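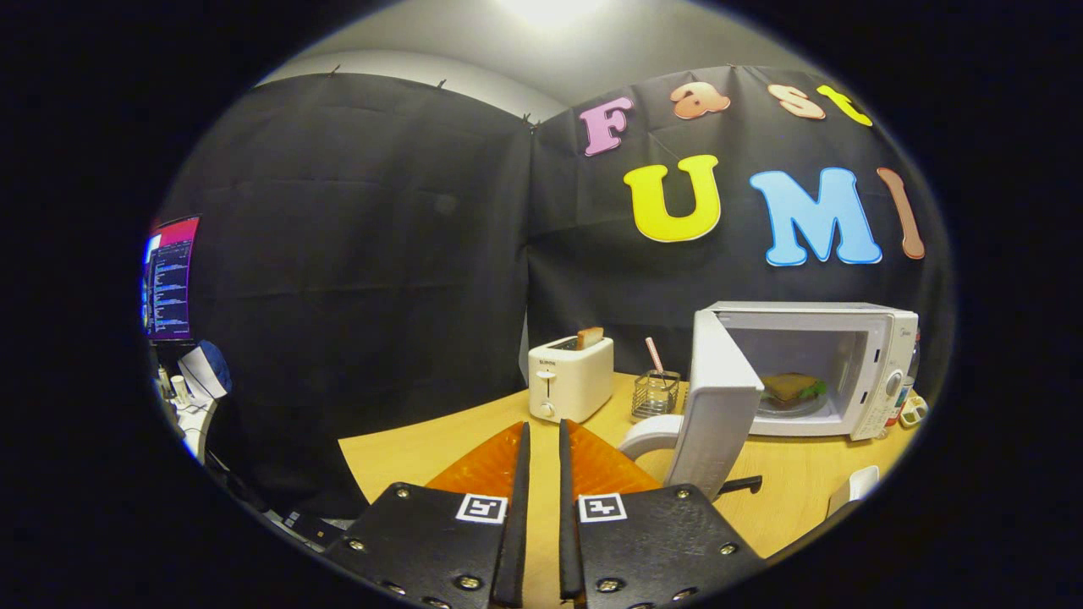 # Kitchen Appliances in Use: Picture Gallery

The Lultik household collection covers small kitchen appliances and the tables and counters on which they are used. It is maintained by Politis and currently holds 46 entries. Pictures are added in February of each year.

## Entry 15: Toaster and microwave

White two-slot toaster on a light wooden table, with a slice of bread showing at the top. The crust is lightly browned. A microwave stands on the same side of the room as the lettered curtain.

Backdrop: black fabric, hung in folds and clipped along the top edge of the left curtain. Cut-out letters in several colors, each with a thin white border, read "Fast" and "UMI".

Requests for prints should quote the entry number and be addressed to the Politis picture desk.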